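Shop Floor Talk > Automation and Jobs
Thread: Arm on the sorting bench, six months in

khoi_cu
Long post, sorry, get a coffee. I work at Lakden, in the returns room, where we sort and repack small plastic parts, mostly capsules and shells that come back from vending customers. When I started there were 4 of us at one bench, chatting all day with our hands going. Then in January the arm arrived, and my job turned into feeding it, fixing its mistakes and filling out the log. I don't hate it! My wrists feel better than they have in years. But I miss the talking, and I'd love to hear how it went for the rest of you.

mahsa_n
Khôi, the wrists are no small thing. I packed by hand at Gavrilă for a long time and I still can't open a jar in the morning. We got ours last year and I'd fight anybody who tried to take it away. What does yours have trouble with?

khoi_cu
Anything round and shiny, bless it. Flat lids are a dream. The two-color capsules are another story, they roll if you so much as breathe on the table, and the fingers have to come in nice and low. I wrote up one of those for our shift notes, so I'll paste it in. 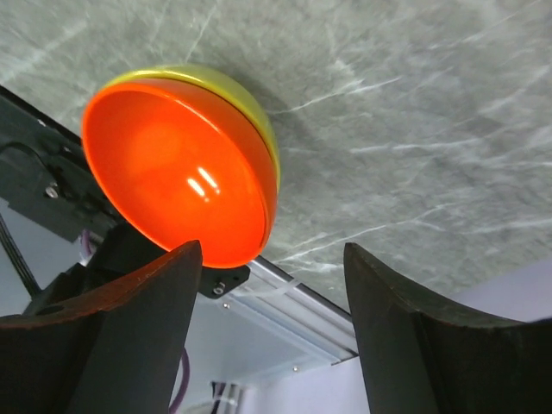
STOSTBRIDGE, September 2019
Orange and yellow capsule on the marble-pattern top, over nearer the left finger than the right. For pieces like this, please let the arm make its own second try before you reach in. If it misses again, hit pause, move the capsule by hand and write it on the sheet. Target is still 200 an hour for the bench, and misses don't count against whoever is on shift. K.

ragnvald_i
Nice of them to say misses don't count. Ask again in a year. At my old place the target went up every time the machine got better, and the person standing next to it never saw a dime of it.

mahsa_n
That's a management problem, Ragnvald, and you had it before the robots too. You told us so yourself in the Utgate thread!

ragnvald_i
Fair, I did. But it's easier to squeeze one person by a machine than four people at a bench who eat lunch together. Khôi, where did the other three go?

khoi_cu
Two moved to receiving and like it fine. Bram took the training course, 60 hours of it, and now he sets up the arm for new parts. He's on here somewhere.

bram_b
Present! I'll add that I was the loudest one against it. What changed my mind was being asked which parts to start with, and I picked the ones that hurt. I do disagree with Khôi on the second try, though. With the round ones I'd pause after the first miss and save the time.

khoi_cu
And then you're pausing all morning, Bram. We've been over this. Come by at lunch and we'll go over it again, I'm bringing the good dumplings.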